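3.2 Planning the equipment purchase

We were delighted to find how far a modest budget could stretch once we stopped pricing full robot arms for every site. Our first plan, drafted by Adeyemi and Latuheru, called for two arms and a fixed workcell. The revised plan puts most of the money into hand-held grippers, which can be carried into ordinary homes and used on whatever table is there (Figure 4).
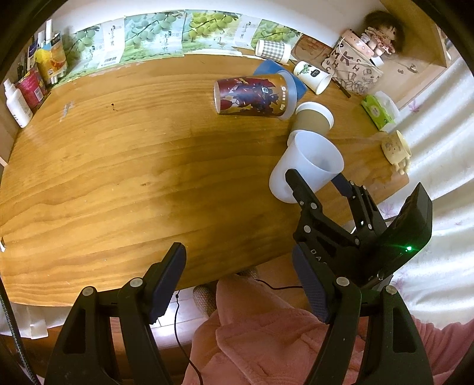 Figure 4. Two hand-held grippers at a home table with paper and plastic cups lying on their sides.

Cups turned out to be a wonderful test for the budget as well as for the hardware. They are cheap, they come in many sizes and finishes, and a finger pad that suits a stiff ceramic mug may not suit a thin plastic cup. We therefore gave spare pads their own line in the plan, along with cables, screws and a shared pool of 100 disposable cups per site. Fondby and Stolla both quoted for the grippers; we chose Stolla for its shorter repair times, even though its unit price was higher.

Each of the seven sites receives one pair of grippers, and four more pairs stay at the Votwood store as replacements. Chukwu's early spreadsheet had no replacements at all, and adding them was the best change we made! A site with a broken gripper can now swap it and keep working while the old one is repaired. The arms remain in the plan for the second year, with the order to be placed in August if the pad costs hold steady. Section 3.3 gives the full cost table.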